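Robot Incident Technician (a.k.a. the person who finds out why it dropped the phone)

Hultine, Vastier site
Full time, on site, two openings
Apply by 27th December

Hultine teaches two-armed robots to handle small consumer goods: phones, boxes, chargers, the things people own too many of. The arms are good at it most of the time. We are hiring for the rest of the time.

In June, during a routine handling run, a left arm let go of a phone it had been told to keep. The log said the grip was fine. The phone said otherwise, in several pieces. We spent two weeks on it and found a worn finger pad, a force reading that froze whenever a wrist cable flexed a certain way, and a stop button that had been moved to a spot where the operator had to lean across the work area to press it. The first two were faults. The third one was us, and it's the one we still bring up in meetings.

The button is back where it belongs. We also decided that looking into this sort of thing should be a job, with a desk, and should stop being whatever the nearest engineer did after lunch.

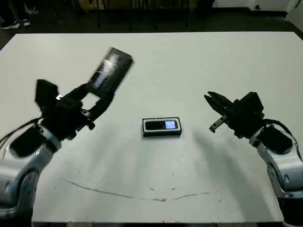 You'd start with two-arm work on phones, and most of the trouble lives in the details. A gripper closes a hair late. A cable rubs. A hand-off works 80 times and then doesn't, and everyone in the room has a theory by the time you get there. Your job is to be polite about the theories and then go read the logs.

What you'll do

Stop a run when it needs stopping, and write down why before anyone touches anything.
Inspect gripper fingers, pads, brackets and wrist cables at the start of each shift.
Reproduce faults on purpose, at low speed, with people standing well back.
Keep the incident log, which currently holds 3,000 entries, a good number of which read "weird noise, went away."
Write short reports in plain English. "Anomalous event" will be sent back to you.
Tell senior people they can't restart yet. They will ask twice. 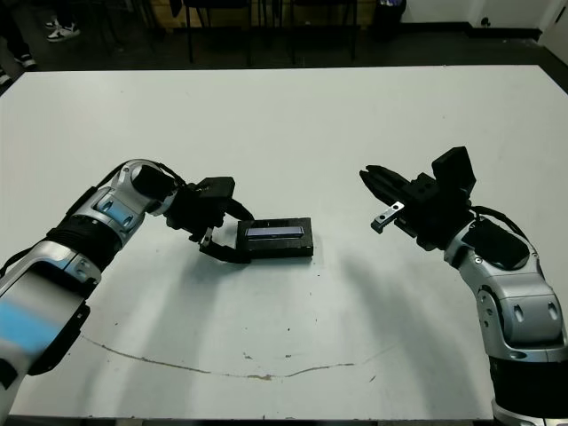

The boxes are their own specialty. A flat box on a flat table sounds like the easy part of the day, and the Ornar test set was put together by someone who clearly disagreed. You'll be running it every week, alongside our own Semaan checks, which cover stopping distance, pinch points and what the arms do when power comes back without warning. (They should do nothing. We check.)

What we're looking for

Hands-on experience with industrial or lab robots, or with any machine that can hurt you if you get casual.
Comfort with a multimeter, a torque driver and a long text file.
The habit of locking out power before reaching in, including when you're only reaching in for a second.
Some Python is useful. A degree is fine, and so is not having one.

What you get

Paid safety training, real authority to shut things down, and a manager who will back you up when you do. The coffee is the subject of a separate incident report.

To apply, send a resume and one page on something that broke while you were responsible for it – what happened, what you missed, what you changed. Please don't pick a story where the fault was secretly your high standards. Address it to Nazma Samarakoon, Incident Review, Hultine. She reads all of them, and she'll ask about the part you left out.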